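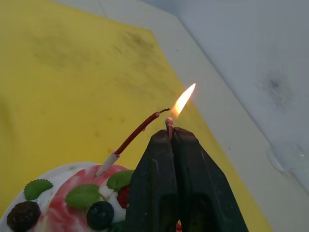
Wrist camera view: match in the fingertips, flame close to the candle wick.

How to compare two sets of gripper fingers with a match and a candle

When we choose fingers for a two-finger gripper, we usually test them with blocks and screws. These parts forgive a lot. A match is thin, light and easy to break, so it shows quickly if the tips close badly. I use this test at our workshop in Predberg, and I write down the steps for colleagues who want to repeat it.

What you need

– two sets of fingers (mine are the narrow Frerichs tips and the wider Penunham tips)
– wooden matches, all from one box
– a birthday candle in a plastic holder, and something soft to push it into. A cake is good, foam is not, it can burn.
– a wrist camera
– a wet cloth and a fire extinguisher within reach

Step 1. Set the closing force

Start low. Close the fingers on an unlit match and pull it gently by hand. If it slides, go up a little. On our controller, named Emine, the value 532 held the match with the narrow tips. The wide tips needed 990, and at this value some matches cracked.

Step 2. Teach the position

Do this with an unlit match. Move the arm by hand until the match head is next to the wick, a little to the side and not on top. Save this point, and save a second one 93 mm higher for the approach.

Step 3. Check the camera

The fingers should be in view together with the wick. Fix the exposure before you light anything. With automatic exposure the flame makes the rest of the image dark, and then you lose the wick.

Step 4. Light and run

Light the match in the gripper with a long lighter, take your hand away and start the motion. Keep it slow, but remember that a match burns only for a short time. Gisela Vogler, who checked this text, adds that one person must stay at the stop button during every run.

Step 5. Write down the result

For each run I note three things: did the match turn in the fingers, did it break, and did the candle light. Change the fingers only after a full series, and teach the position again, as the tips have different lengths.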